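Morska Adds Printed Bed Linen and Folding Guide to Bedroom Line

WILTVILLE, 9 September 2019 - Morska today released the Brunitow bedroom collection, a set of printed sheets and pillowcases, together with a printed guide to sorting and folding clothes on the bed. The collection has 109 items and is sold through 188 stores.

The guide uses the bed as the work surface. Heavy items such as jeans are folded lengthwise, then in 3 equal sections, and stacked at the far side. Shirts and other light items follow. Finished stacks are moved to a shelf or drawer before the next load is sorted.

"Most bedrooms have no table large enough for a full load of laundry," said Decha Sriwong, product manager at Morska. "The bed is the largest flat surface in the room, so the instructions start there."
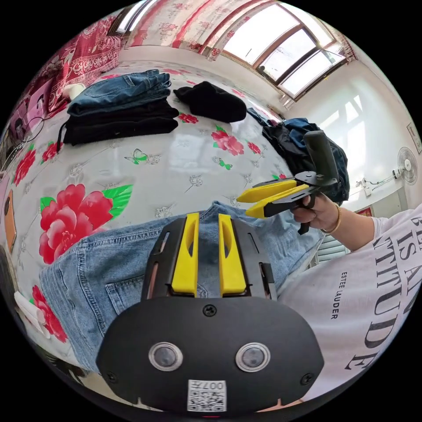
Folded blue jeans on top of folded black clothing, on a white sheet with a red flower and green butterfly print.

Sheets in the collection are cut for standard mattress sizes and can be machine washed. Care instructions are sewn into the hem - a change from earlier Morska linens, which carried them on the packaging only.

The folding guide was written by Hưng Hầu and is packed with each sheet set. A second edition covering closet storage is planned for December.

Press contact: Morska Press Office, Wiltville, extension 1653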